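Cable sorting in February: what we kept and what we gave away
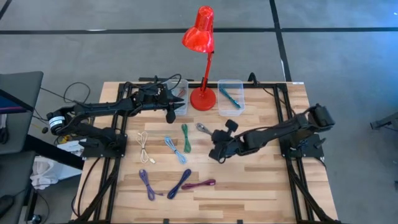 Bundled cables on the work table, with the red lamp and the two clear containers.

Many of you have asked what became of the old cable drawer at Kallden. The drawer is now empty, and I would like to report how it was done, so that the members who could not come in February are also informed.

We took everything out on the first evening. Taha El Fassi had made a list the year before and on his list there were 78 cables. We found 191. Most of the difference came from the two boxes which arrived when the Briner office closed, and which were never opened after that.

The method was simple. Each cable was tested once with the small tester and once with a real device. If it failed, it went to the recycling point at Grino. If it passed, it was folded, tied in the middle and put in one of the clear containers. Hollis Benavides asked us not to wind cables around the hand and elbow, as many of us do at home, for this twists the wire inside. It is better to lay the cable in loops of the same size, one over the other, and close it with a tie that can be opened again. The tie must hold the loops but it should not press into them.

We had a long discussion about the colours. I was in favour of sorting by length, but Taha preferred sorting by connector and he was right, I think, as people come to the shelf and ask for a connector, and the length is their second question. Colour is only a help for the eyes. You may remember that the teal one is where you left it, but a new member can't know this.

The red lamp will stay on the table. Some members find it too bright when they sit opposite, so please turn the head down when you have finished reading the small print on a plug.

The good cables which we have twice or more are offered to members without payment. Please take what you need and write it in the book by the door. What remains will go to the Nasr reading room, where they have asked for charging cables for the visitors.

The next sorting evening is on 3/18/19 and the subject is power adapters. I expect this to be slower work, so bring your glasses and, if you own one, a label printer. Tea is provided. Cups are still missing from last time, please look in your bags.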